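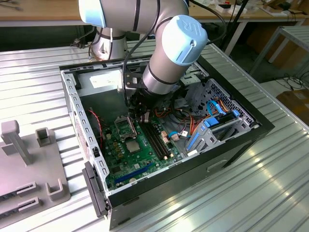
16/05/2024 — for immediate release

Brokia opens its second repair counter, and you're all invited

Hello from Brokia! I'm Jianhua Zou and I run the place, so I'm writing this one myself. We're opening a second repair counter in Redetti this month, in the old shoe shop opposite the bus station, and I'm so pleased I've told the postman twice.

If you don't know us, we fix and resell second-hand home computers. I started in my mum's garage with one screwdriver set and a very patient neighbour, and last year we put 2,074 machines back into people's homes. Most of them came in with small faults: a tired fan, a full hard drive, a power supply that had given up. People are often told to buy new when a bit of cleaning and a cheap part would do the job, and that has always annoyed me.

The Redetti counter will take desktops and laptops of any age. Bring yours in, tell us what it's doing (or not doing) and we'll have a look while you wait if the queue is short. Looking is free. If it needs more than an hour's work we'll ring you with a price before we touch anything.

We've also got 200 refurbished desktops ready for opening week, all wiped, tested and sold with a year's guarantee. Half are set aside for students and anyone on a low income, at a lower price. You don't need to bring a pile of paperwork, just have a chat with whoever is on the counter.

The money for the shop fit came from our customers, which still makes me a bit wobbly. We asked for help in the spring and 595 of you chipped in. Your names are going up on the wall by the door — do check we've spelt yours right!

Our Irkus shop carries on exactly as before, same hours, same kettle. Hao, our delivery partner, will run a van between the two, so you can drop off at one and collect from the other at no extra cost.

Doors open at ten on the last Saturday morning in May. There'll be cake until it's gone.

Press: photos and interviews are no trouble, just ask for me at the Irkus shop.

Ends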